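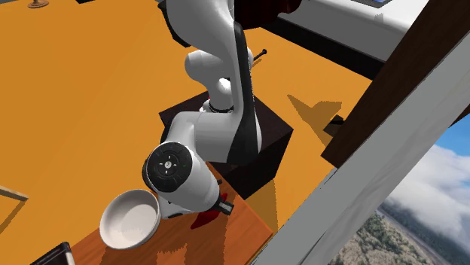 Keletti is a market town on the north bank of the Torkurent River, known chiefly for its brickworks and its spring fair. It is first mentioned in a tax roll of 1381, where it appears as a ferry landing with a chapel and a mill.

The town grew slowly until 1786, when a stone bridge replaced the ferry and opened the road to Drerkton. Clay pits were dug along the lower bank in the following decades, and most of the older houses are built of the pale local brick. The last of the large kilns closed after the railroad line was moved inland.

The fair is held each May and lasts eight days. It began as a horse market – the trading ground still bears that name – and now includes boat races and a craft hall. The historian Najwa Awwad has traced several of its customs to the nearby village of Ghanem.

Keletti is governed by an elected council and has three schools, a public library and a small river museum.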